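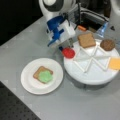 2 min read

2025-02-13

Network notes, Wirkier office, second floor.

The new switch is in the rack and the old one is out. I kept the Prelness access point on the same port as before, port 8, so the labels on the patch panel are still correct. Please do not move it without writing it here.

Before the change I measured the link between the storage room and the front desk. The file copy stayed at 40 Mbit/s, the same value we wrote down in November. I had suspected the long cable under the floor, but I tested it with the Mets tester and all pairs are good. So the cable stays.
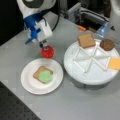 After the change the same copy gave 232 Mbit/s. This is much better, but still less than I expected from a gigabit port. I looked in the switch menu and found that energy saving was on for all ports. I turned it off for the front desk only and repeated the copy – no difference. I turned it on again.

One more thing I noticed: the access point had its channel width fixed at 40 MHz on the 5 GHz band. I don't know who set this or when. I changed it to automatic and the laptops connected again without a new password.

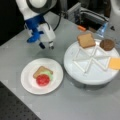 The printer in Drasitz still gets a wrong address after every restart. It has a reservation in the router, but the hardware address there belongs to the wireless card and the printer is now on cable. I corrected it and did not restart the printer yet, people were using it.

Still to do: restart the printer, save the switch settings to the shared folder, try the copy with the other laptop.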